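In Defence of the Bare Desk

By Haris Mujić

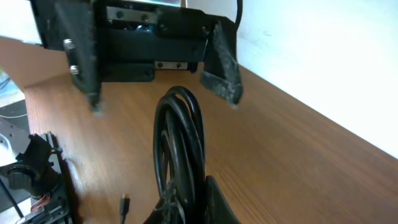 Wood before paper

My desk stands against a white wall and its surface is the colour of strong tea with a little milk. For many years I could not have told you this. It was covered with letters, chargers, cups and one book about Roman roads which I never finished. Then one January I moved everything to the floor and put back only what I used before evening. It was 8 things, if I count the lamp.

I do not want to preach. My neighbour Eirlys Voyle keeps a desk like a market stall and she writes better letters than I do. She says that a clear table makes her feel she is waiting at the dentist. I understand her, but I think she is wrong.

Laminate is not a noble material, people tell me. It only has the look of wood. I answer that I like the fine streaks in it, and the soft shine when the light is strong, and that I can wipe it with one cloth. An oak table would make me nervous with every glass.

What it costs

The price is that things must live somewhere else. I bought a small cabinet from Gakby, and for two weeks I opened the wrong drawer each time. My wife asked where the scissors were and I had to think about it – this was not a good moment for my theory.

Also the smudges on the wall, which I never noticed behind the piles, now look at me every morning. I have tried a damp sponge. Next I will try paint, but only when the weather is warmer and the window can stay open.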